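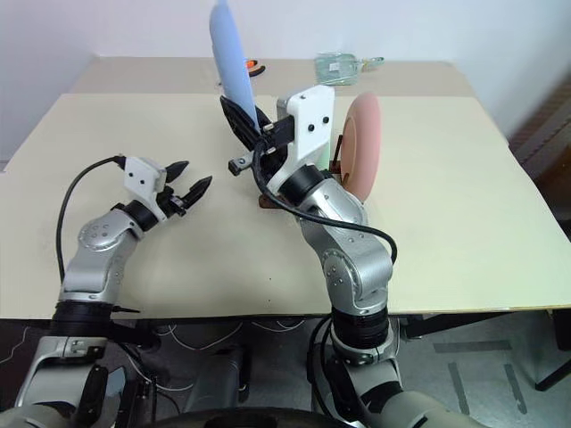

*Fig. 1. Worktable in the corner position, front panel and rear table.*

# Progress report, September: Janddale worktable refit

Prepared for Oltmanns by the Ralten fit-out team. Covers work item 2 of the Janitlow grant (tables and surfaces). Items 1 and 3 are reported separately.

## Status

The corner position at Janddale is in place. It consists of a front work surface and a second table behind it, set against the walls. Both surfaces are beige. The front panel is flat and smooth, and the rear table sits slightly higher. The walls in the corner are plain white and have been left without shelving, as agreed at the last review.

The difference in height between the two surfaces was accepted as a deviation. The rear table came from existing stock and has fixed legs. Raising the front panel to match would have put it above the working height in the specification. The two surfaces are to be treated as separate areas: work at the front, holding space at the rear. No item should be stored across the step.

## Dimensions and load

The front panel was ordered at a depth of 700 mm. The rear table is kept as a strip with a usable depth of 200 mm for items waiting to be handled. The supplier's load limit applies to the front panel only. We have no rating for the rear table and have asked for one. Until it arrives, the rear table is limited to light household items.

## Objects in use

The object list for the position now has 21 entries. It covers the upright and low items used in the table-clearing and sorting tasks. Upright items are placed toward the right side of the front panel at the start of a task, and the middle is left clear as the transfer area. Tall, narrow items remain on the list, including the light blue one with the rounded top visible in Fig. 1.

Two changes were made to the list during the period:

- Glass items were withdrawn and have not been replaced.
- Items with a base too narrow to stand unsupported were moved to the low group and are now laid flat at the start.

## Surface finish

The light finish was chosen over the dark gray sample. Pale items are harder to pick out against it, and the object list was adjusted to include more colored pieces. Cleaning is with a damp cloth only. Solvent cleaners are not approved for the panel.

## Open points

1. Load rating for the rear table. Waiting on supplier.
2. Edge protection for the front panel. Samples requested, no cost to this item.
3. Lighting. The front edge casts a dark strip of shadow beneath it. This has no effect on work at table height, but it makes dropped items hard to find. A low lamp is under review.
4. Storage for the object set. The present boxes are too shallow for the tall items.

## Spending

Spending on item 2 is within the approved amount. The edge protection and lamp will be charged to the general line if Oltmanns agrees. A decision is requested before the October order is placed.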